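Genisgate Tidy-Up Simulation: Final Report
Robotics Club, Senior Stream
2025-10-01

1. Purpose

Our project was to set up a room in simulation and use it to practise arm control before we get time on a real arm. The club has one arm shared between four teams, so most of the early mistakes had to be made on a computer. We called the project Genisgate, after the name of the first save file.

2. Setting up

The room was made in Foratik, which the school already had installed. We kept the walls one family of blue and the floor a plain warm colour so that small objects would be easy to pick out. Our test item for the first trials was a small red box on the floor near the wall. It is long and narrow, so the angle it lies at matters to the gripper.
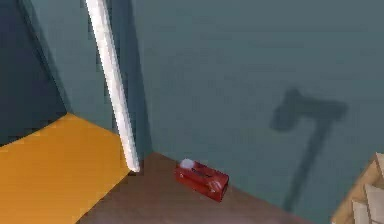 One reader of our draft asked why we didn't start with a cube, as a cube can be gripped from any side and would have saved us a week. It was a fair point. We wanted the wrist rotation tested early, but a cube first and the box second would have been a better order.

3. Control program

The program has three parts: find the object, plan the move, close the gripper. The planning part gave the most trouble. In January it was still sending the elbow through the wall, and we fixed this by adding a keep-out distance of 12 centimetres along every wall. After that the arm was slower but stayed inside the room.

We ran the trials in batches of 36 overnight. Every run wrote a log file, and we soon had too many to open by hand, so one of us wrote a script to sort them by the step where the run stopped.

4. Window and lighting

The early version of the room had bare walls. Later we added a framed picture and a window with a view over a town. We also moved the main light higher up, and the sill now throws a wide soft shadow on the wall under it.

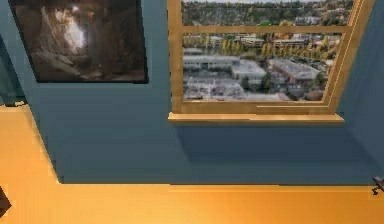

With the new lighting, the colour threshold we had been using no longer worked well. Darker patches of wall were being read as objects. We changed the threshold twice and then switched to comparing each view with a saved view of the same room with no target in it. This took more memory and we had to drop the number of saved views to 800.

5. Viewpoint

We also tried changing the viewing angle between runs. A shift of a few degrees moves the line between wall and floor quite a lot, and the planner uses that line to work out distance. Some of the changed views had only part of the window and picture in them, which made them harder to match.
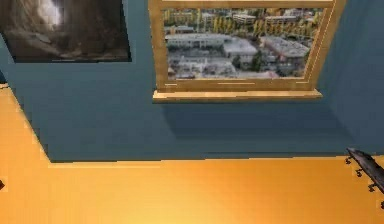
Steker wrote on our project page that matching on the floor line alone was asking for trouble, and that two fixed points on the wall would hold up better when the angle changes. We have started on this using the corners of the window sill, but it isn't finished and no results are included.

6. Still to do

Finish the two-point matching. Repeat the box trials with the keep-out distance reduced. Clean up the log script so next year's group can use it without asking us.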